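Coman: Lining Up Three Video Streams for Cloth Handling
Project report, Clitside Robotics Lab

We started in January hoping to train a policy right away, and (as our advisor gently warned us) spent most of the term on timestamps instead!
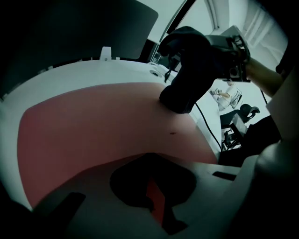 Our segmentation step came next, and it took some patience. It finds the pink mat first and treats it as the work area, so even a small brown speck on the mat had to be filtered out by size.

Pose tracking reads the marker cubes, and we drop any clip with 400 ms of missing pose.
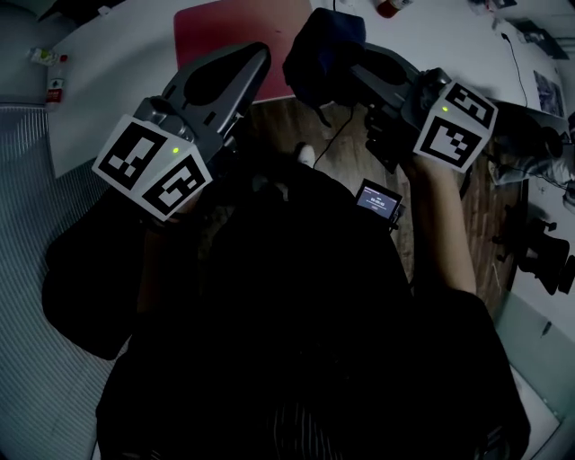 Figure 2. Both grippers from overhead, with dark fabric in the right one.

Of 2,000 clips, 918 passed.
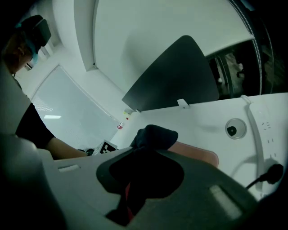 Photo: Wistance project team

The other 324 we kept had short gaps, which we filled by interpolation.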